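Notes on a Detergent Surplus

8 August 2019

I never set out to have opinions about detergent bottles. I had opinions about plenty of other things, most of them unasked for, and I thought that was enough for one life. Then in April I signed up for the Nesano bulk-buy list, ticked a box I took to mean "per item" and which meant "per case," and now I have opinions about detergent bottles.

The arithmetic, for those who enjoy other people's mistakes: one bottle lasts my household a little over a month. The order came with enough for 215 loads of laundry beyond anything I had planned for, and that was before the bonus case. I live in a one-bedroom in Vallejo with a closet that already holds a vacuum cleaner and my good intentions about camping. Something had to go on a table and be dealt with.

Dealing with it meant sorting. I'm a believer in sorting, mostly because it looks like work and can be done with a coffee nearby. My system goes like this. Full bottles in one group, part-used in another, the ones whose caps I don't trust in a third. Then you turn every bottle so the label faces up, you admire it for a minute, and you find out that you've run out of table.

The big lesson of the season is that a detergent bottle does not want to lie down. Standing up, it is a dignified object. On its side it becomes a wheel with a handicap. The shoulders are rounded, the neck is narrow, and the slightest slope in the table sends it off in a slow curve toward whoever wore the nice shoes. A mat fixes most of this. I used a bare tabletop for years of other projects and would now like those years back. Get a mat. Green is fine. Green turns out to be very good with orange, if you're the sort of person who wants their chores to match. 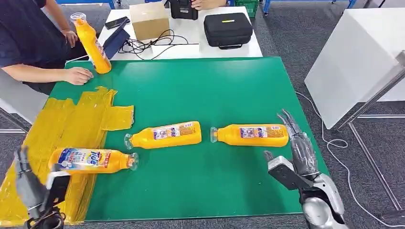
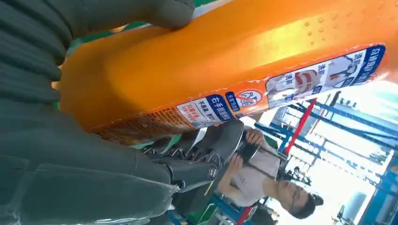 Orange bottles: three lying down and one upright in the first picture, and a closer look at a label in the second.

I had never read a detergent label properly before this. You buy the stuff by color, like everyone. But give yourself an afternoon with it and the label becomes a small magazine. There's a Tide logo in blue big enough to read from across the room, and then the print gets smaller and smaller until you reach the part where they keep the information. The label in the close-up is in Chinese, which I can't read, but I do recognize a red circle with a slash through it. I have assumed it means don't, and so far I haven't.

I'm also fond of the little patch of raised dots on the plastic, which I had handled plenty of times on other bottles without noticing. I spent a while with my eyes shut seeing if I could find it by thumb. This is what happens to a person who ticks the wrong box.

As for the clear caps, I've come around to them. My old brand, a Cesteck thing that came in a jug the size of a toddler, had a solid blue cap with a fill line you could only find by tilting it toward a window. I overfilled it for years. With a see-through one you can watch yourself overfill it.

Storage is the part I haven't solved. I priced a rolling shelf from Odidura, and it was very handsome, and it was also more than the detergent. The floor of the closet is holding for now. The camping intentions have been moved to the trunk of the car, where they are at least closer to the outdoors. I gave two bottles to the people downstairs, who thanked me in the careful way you thank someone who may be starting a pyramid scheme, and I left another in the laundry room with a note on it. The note was gone the next morning. The bottle is still there.

Next month I need to reorder paper towels. I've been looking at the box on the form for a good while now, and I think I'll walk to the store.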